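Keeping Small Things Together: An Interview with Fatima Akpan

Published 25/03/2024

The Korkano Center for Household Practice opened its storage and sorting program in February. Fatima Akpan, who directs it, met with the Center's newsletter to discuss the first weeks of work and the questions that residents have brought to her office.

Ms. Akpan began her career in the records department at Camska, where she managed supply rooms on two floors. She describes the move to household work as a natural one. "An office supply room and a kitchen drawer fail in the same way," she said. "Small items are put down wherever there is space, and after a few months the larger items are sitting on top of them."

The program has received 325 requests for advice to date. A large share of them concern flat electronic items, chargers and the small parts that come with them. Ms. Akpan recommends a shallow tin for the parts and a separate upright place for anything with a screen or a glossy face.

"I prefer a tin with rounded corners and low sides," she said. "You can see the contents without emptying it, and you can wipe it out in a moment. Deep boxes are for blankets."
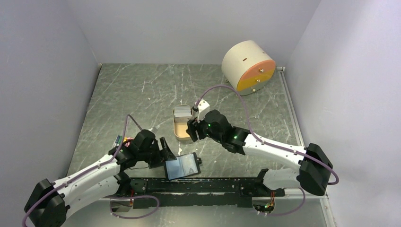

She was equally firm on the matter of work surfaces. Sorting should be done on a plain, hard surface, with the open container placed near the middle and each item brought to it in turn. Scratches are of no concern to her. "A surface that is used will be marked. I would ask people to worry about whether it is clear enough to work on."

Tirta Ngui, who prepares the Center's printed guides, joined the conversation to discuss labeling. The current guide advises one label per container, written on the lid and repeated on the side. "Residents asked us for a longer system with colors and numbers," Mr. Ngui said. "We tested one and withdrew it. People stopped using it within two weeks."

The Center has distributed 2,148 copies of the guide. A revised edition will add a section on cables, which Ms. Akpan considers the weakest part of the present text. Requests for copies may be made at the front desk of the Odukoya Building.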